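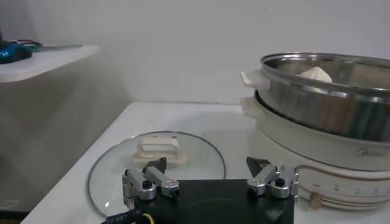
Fingers open, lid handle dead ahead. Wrist cam view.

OK so, gripper week continues! I've been swapping between two sets of fingertips on the same arm and the glass lid is my favorite test, because it's flat on the table and the only good thing to grab is that little cream loop on top.

Set one is the stock pads from Godton. Nice and grippy, but chunky, and they like to bump the base of the handle before they close. 11 tries, 3 clean lifts. Ouch.

Set two is the angled black ones from Cillard (the ones you see up there). So much better on narrow stuff!! They come in from both sides and I don't have to be nearly as fussy about height.

Keisha Yazzie asked about glare. Yeah, clear glass on a white table is rough. The depth camera basically shrugs at it, so I'm lining up on the handle and ignoring the rest of the lid.

Controller nerds: I dropped the close speed from 3,000 to 2,000 (raw units, don't ask me what they mean, the Altomby manual doesn't say) and the handle stopped skating away from me.

Next up is putting the lid on the steamer pot, bun and all. The rim looks like it'll be a pain with that side handle sticking out. Anybody tried a tilted approach for this? Send clips pls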